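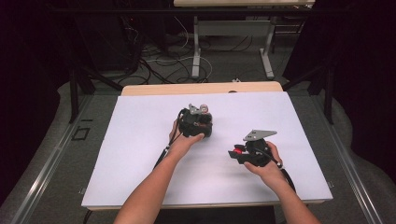

*White board on a light wooden tabletop.*

## Prukalo Bench Board

The Prukalo is a flat work board for tables that need to stay free of scratches and glue. It lies on the tabletop without clamps and lifts off for cleaning.

- Color: white
- Length: 1000 mm
- Width: 500 mm
- Packed in boxes of 2

Wipe with a damp cloth and mild soap. Do not use scouring pads - they dull the surface.

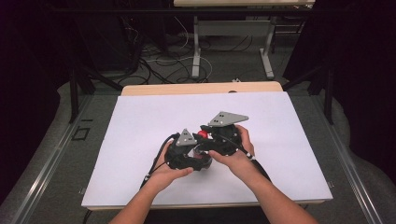 Cutting is best done on a separate mat. The Clalik mat fits on top and leaves a 40 mm border on each side.

Boards ordered through the Alemneh store ship flat. For replacement corners or bulk orders, contact Mihret Endale at the sales desk. The older Cornitz board was dropped in November.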